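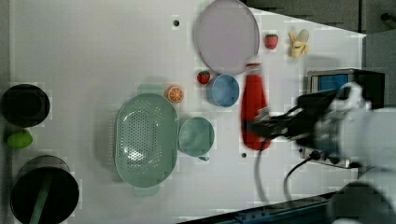 Dernon Oval Colander Review: Five Months of Pasta, Beans and Salad

The Dernon oval colander costs a little more than the ones at the supermarket and does the same job. I bought mine to replace a steel one whose foot had come off, and I've used it most days through December.

I cook for four people, and pasta comes up at least twice a week. My old colander was round and deep, and it took up the whole sink. An oval one sits along one side, so I can still rinse a knife or fill a glass next to it. That was the main thing I wanted, and the Dernon delivers it.

Capacity

A one-pound box of spaghetti fits with room to toss it. Two boxes don't. If you regularly cook for a crowd, look at the larger Trasstead model, which my neighbor Canan Sezer lent me for a weekend. It holds a lot more, but it's heavy when full and the rim dug into my fingers.

Draining

Drainage is good for pasta, potatoes and canned beans. Rice is mixed. Long grain stays put, but a few grains of short rice slip through every time. Quinoa goes straight down the sink. I use a fine strainer for that and would need one with any colander I've owned.

The shallow shape does have a downside. If you pour from a big pot too quickly, water bounces off the bottom and up the far side. It took me a week to slow down. I now tip the pot from the short end and let the water run the length of the bowl.

Handles

The handles are short. With bare hands they're fine, but with thick oven mitts there isn't much to hold. I fold a dish towel over each one instead. They stay cool enough to touch for the first minute or so after draining, then they warm up.

Cleaning

Starch dries in the holes if you leave it overnight. A stiff brush takes it off in under a minute. It goes through the dishwasher on the top rack, though it's long and you lose the space of two cereal bowls. I've had no warping so far. Tomato sauce left a faint orange tint near the rim that faded after several washes but hasn't gone completely.

Compared with the Lis

Fadime Karabulut, who I share a garden plot with, has the folding colander from Lis. It stores flat in a drawer, and if your cabinets are full I'd buy that one. It flexes when loaded, though, and I don't trust it with boiling water. The Dernon stays stiff with a full load of potatoes in it.

Buying it

I ordered from Sinitby and it came in five days, in a plain carton with no extra plastic. The listing had 351 reviews when I looked. Most of the complaints were about size, and I'd agree that the photos make it look deeper than it is. Measure your sink first.

Verdict

Good for small households with a single sink – less good if you cook big batches or drain a lot of small grains. I'd like longer handles and another inch of depth. I'd still buy it again at the same price.

Pros: narrow shape, stiff when full, easy to brush clean
Cons: short handles, shallow, stains a little
Rating: 4 out of 5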